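Ulix (hand-held gripper)

Ulix is a hand-held two-finger gripper built at the Vaswood shared workshop in Jisterthorpe. It was designed by Apolinar Cortés, a retired bicycle mechanic, and is used to record household tasks for training a small home-made robot arm. The first working version was finished in August 2022.

Design

The tool has two facing fingers, which the user opens and closes with a trigger. A camera mounted behind the fingers records each grasp. The fingers are held on with screws and can be changed without taking the rest of the tool apart. Early fingers had bare faces and let go of thin cloth, so Cortés redrew them with a broader inner face. The full set of parts takes 28 hours to print on the workshop's older machine.

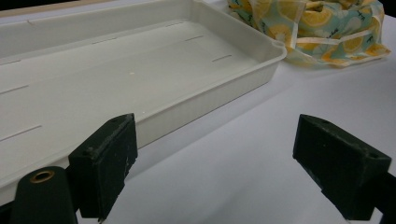
Use

Recording is done on ordinary tables with ordinary household goods. Members clear away or sort small items by hand with the gripper, and each recording covers a single task. Trays and soft goods were chosen early on, as the arm had trouble with both. A rigid rim gives the fingers one edge to find, while cloth settles differently every time it is put down.

By May 4, 2023 the workshop had kept 600 recordings. Another batch was thrown out after a loose camera mount was found to have shifted the view. The target for the first full set is 2000.

Related projects

The arm that uses the recordings is called Hinojosa. It is bolted to a bench at Vaswood and carries the same fingers as Ulix, so that what the camera sees is close to what was recorded. A second arm was started but has been left without motors. Drawings for the fingers are kept in a folder at the workshop and may be copied by members.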